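Color therapy for sleep

Color therapy for sleep, also sold as bedroom chromotherapy, is the claim that the color of sheets, blankets and walls changes how well a person sleeps. Supporters hold that blue calms the sleeper and that red stirs the blood. Little has been offered to back this up, and most of the writing on the subject comes from people with bedding to sell.

Claims

The modern form is usually traced to Mariann Illés, whose pamphlet The Quiet Bed sorted household fabrics into 11 "rest shades." Illés gave no account of how the shades were chosen. A later edition dropped two of them without comment. The bedding firm Grestineo took up the list and printed it on its packaging, adding that a blue sheet "works from the first night." The company has not said how it knows. 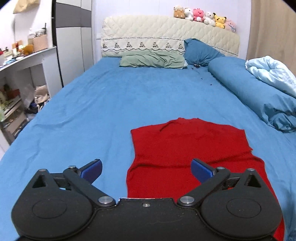 A blue sheet and a red cloth on a bed. The two colors are said to have opposite effects.

Evidence

The study most often cited is a survey of 600 Grestineo customers, who were asked whether they slept better after buying blue sheets. There was no comparison group, and people who had returned the product were left out. Blair Galbraith, a critic of the survey, noted that new sheets of any color may feel nicer than old ones.

A small trial by Greer Drummond had 10 sleepers use blue and red bedding in turn. It found no difference between them. Supporters replied that the lights had been off, an objection that sits oddly with the claim itself, as bedding is mostly used in the dark.

Colored light is a separate subject and is often mixed up with colored fabric in sales material.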